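The Table Knows Where Everything Goes

Posted 2024-11-27 by Caoimhe Egan

I have cleared tables for a living, on and off, for longer than I care to put in writing. Most of that was at Heffernan, which is a conference house with bedrooms, a lake you can see if you lean, and a breakfast that runs until the last guest gives up. In October the owners told us we would be getting an arm.

They said it the way people announce a new baby. There was cake. A man from Arkura, the company that does the software, stood by the coffee urn and told us the arm was there to take the dull part of the job off our hands so we could spend more time with guests. I have met the guests. I would have liked to be asked which part I found dull.

Clearing a table is a small job, and I won't pretend it is a craft handed down from my grandmother. But there is a lot of deciding in it. A cup with an inch of cold tea in it is finished if the chair is pushed in and not finished if there's a cardigan on the chair. A phone left by the plate means someone is coming back. A book left open face down means they are coming back and will be annoyed with you. You learn this by getting it wrong in front of people, and after a year or so you stop noticing that you know it.

Well, somebody had to notice, because the arm didn't know any of it. So before it touched a single saucer in our building, 3 of us were paid to sit in the linen office and answer questions about pictures of tables. Virnitz, the outfit that handles the training side, sent over 2000 little simulated breakfasts and wanted each one sorted: clear, leave, ask. Ask was my favorite. I used it a lot. They wrote to say I was using it a lot.

I will give them this much — it was the first time in my working life that anyone with a budget wanted to know how I did what I did. They paid for it, too, at the normal hourly rate, which tells you what they thought it was worth. What I knew went into a folder called Plulach (I never found out why), and the folder belongs to them. I still have my copy, in my head, but the going price for it has dropped.

The owners like to say no jobs were lost, and that is true in the way that it's true no one was pushed out of a boat that simply stopped picking people up. Two of the younger ones left in the usual course of things and their hours weren't filled. The rest of us have new duties. Mine is called floor support. I stand near the arm.

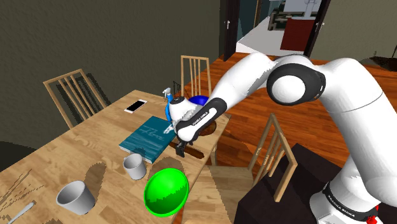 The standing is harder than it sounds. When you clear a room yourself, your hands are busy and your mind goes off and plans supper. When you watch something else clear it, your hands have nothing to do and your mind has to stay put. I go home more tired than I used to, and when I said so at the staff meeting I was told that the system had made 510 successful pickups that week. I'm sure it had. I asked how many I had made in an average week before it came, and there was a pause, and then someone wrote the question down.

I don't hate the thing. It is patient with spoons, and on a bad knee day I'm glad to let it stretch across a table in my place. If they had given it to us as a tool and let us work out where it helped, I think we'd have had it doing the long banquet tables inside a week and kept it well away from breakfast. We know which mornings are gentle and which ones aren't. Instead the schedule comes from Arkura, and when we want it changed we fill in a form.

So my request is a dull one. Let the people on the floor decide when it runs. Pay them extra for the teaching, every time there is teaching, and put their names on the folder. And bring back one of those two empty shifts, so that whoever is on floor support can go and sit down once in the morning with a cup of tea. I'll leave a cardigan on the chair.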